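Nyanda Red

Nyanda Red is a whole-leaf herbal tea from the dry upland country around the town of Tadoston. It contains no true tea leaf and so has no caffeine, but people in the region have called it tea for as long as anyone has written about it, and they drink it from morning until bedtime, much as their neighbors drink black tea. The name comes from the Nyanda, the long stony ridge where the shrub grows best.

Origin and growing

The plant is a low, wiry bush with narrow leaves, and it likes poor soil and a good deal of wind. The oldest gardens lie on the Tadoston side of the ridge at 506 meters, and the highest, above the village of Trirkberg, reach 2456 meters. Leaf from the upper gardens is smaller and slower to grow, and many older drinkers will tell you (at some length, if you let them) that it is the only kind worth buying. The lower gardens give a bigger crop and a rounder, sweeter cup, and most of what is sold outside the region comes from there.

Picking starts in July and goes on until the nights turn cold. A bush is left alone for its first 2 years, and after that it is cut by hand once each season.

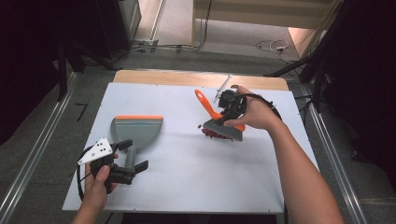 Processing

Fresh leaf is green and tastes rather like hay. It is bruised, heaped under damp cloth and left overnight to sweat, and by early morning the heap has turned a deep brick color and smells of honey and warm bread. The leaf is then spread thin in the sun and turned through the day. Trirkberg makers finish theirs with a short, gentle roast over coals -- a habit the Tadoston makers consider a waste of good firewood.

Taste

The cup is clear and reddish brown, full in the mouth, with a taste of baked apple and a little dried orange peel at the end. It has hardly any bitterness, even when the pot has been forgotten on the stove. Roasted leaf is darker and nuttier, and stands up very well to milk.

Brewing

Use a heaping spoonful for each cup, with water at a full boil, and let it sit for at least six minutes. The same leaves can be used again, with a longer wait -- many households keep one pot going all afternoon and simply add water.

Trade

The largest packer is Foneck, which buys from 1506 small gardens on both sides of the ridge and sells the leaf in plain paper bags. Smaller lots change hands at the Thursday market in Tadoston, where buyers are expected to taste before they talk about price.

See also: Herbal teas; Tadoston market; Trirkberg roast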